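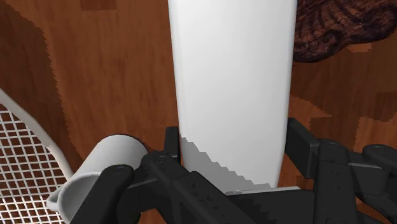

The pitcher and the white cylinder, from the practice house.

The offer came on a Saturday, and my sister and I read it at the kitchen table, each holding one side of the paper. Covuris would give us a trial of the home arm for 222 a month. Before the arm came to the real house, it would practice in a copy of the house. The copy was made by a company called Zomotden, and it was included in the price.

"A copy of which house?" my sister asked.

"Of Mother's," I said. "We send them the measurements, and they build it in the computer."

Our mother was in the next room and heard everything. She did not want an arm. She wanted her own two hands to be as they were before the winter, but this was not on the list of services.

I measured the rooms in February. I wrote down the doors, the height of the shelves, the wood of the floor. My mother followed me with her cane and corrected me. She told me to put in the rug. She told me to put in the white pitcher, which was a wedding present and had survived two moves and one husband. I sent all this to Zomotden, and they answered that the practice house would be ready in nine days.

It was ready in nine days. We opened it on my sister's computer, and my mother sat in front with her glasses on.

The floor was shining. "I never had such a shine," she said, but I think she was pleased. The shadows had little steps in them, like stairs for ants. The rug was too brown. Then she saw the pitcher, lying tilted near a white wire basket, with the black fingers of the machine very close to it.

"Why is it on its side?"

I did not know. I wrote to Covuris, and they replied in the evening that things are placed differently in every round, so that the arm does not learn only one position. The plan was for 1000 rounds. At that hour it had finished 809.

"And that?" My mother put her finger on the screen, on the tall white thing standing in the middle. It had no handle and no picture on it. It was smooth from one end to the other.

My sister thought it was a candle. I thought of a roll of paper. We looked through my list and found nothing which could be this.

"I don't have such a thing," my mother said. "They have put a stranger in my house."

I wanted to write again to Covuris, but she stopped my hand. She looked at the screen for a long time. Before the winter she was a teacher of sewing, and she had a way to look at the work of a pupil, without saying if it was good or bad, until the pupil began to sweat. Now she looked like this at the machine.

"It holds itself too stiff," she said finally. "The wrist. Tell them this."

I wrote it down. My sister asked if it meant that we accept the trial, and my mother said it meant only that the wrist was stiff. Then she asked how many rounds were left, and if it was possible to watch them after supper — not all, only the ones with the pitcher.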